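Can a machine do the dull jobs yet? I spent February reading up on it. Garketti sells an arm for small repair shops, and Fornard has one that folds towels. I priced the towel one at $2,000 and closed the tab.
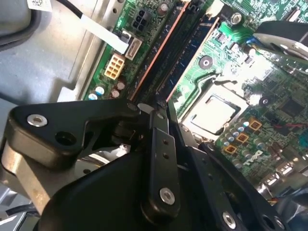
Swapping memory in an old Dell takes me 7 minutes, counting the screws. I would pay for an arm that did it in 19 if I could leave the room. The clips are the hard part, and so is knowing how hard to push. For now I'd let one hold the flashlight. Laundry I will keep doing myself.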